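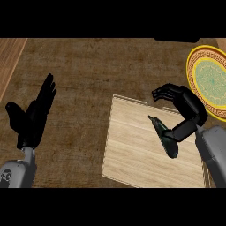 Working alongside the arms: tips from our prep kitchen

We put up 312 lunches a day at Golimley, and since February a pair of robot arms has done a good part of the veg bench. I've been on that bench for years, so I had opinions! Some of what I've picked up may help if your kitchen is going the same way.

Sort your veg by size before the shift. I used to grab whatever came to hand and my knife sorted it out, but the arms like a crate where everything is much the same. Ten minutes with three tubs does it (and the odd-shaped ones go straight to soup).

Put a damp cloth under every board. You'd do it for yourself anyway, but you'd notice a board creeping and shift your feet. Wring it out well or the board skates about worse than before.

Keep plates off to one side and always the same side. We mark the spot with tape — blue, so it shows up if a bit comes loose near food.

Dry things properly. Cucumbers and courgettes straight from the sink are slippery for anybody's fingers, metal or otherwise. An old tea towel in the bottom of the tub is plenty.

Agree who stops it. At our Tilville kitchen they had two people both thinking the other one would press pause, so now whoever's name is on the board does it, full stop.

Hang on to your knife work. I do one crate by hand every morning, 40 minutes or so, and my wrists are much happier than when it was all day long. The new starters do it with me, and I'm glad, as they'd otherwise never learn to feel when an onion's going soft.

Last one: ask for your tea break to stay where it was. Ours got nudged to suit the cleaning cycle and it took more than 70 grumbles to get it back to half past ten.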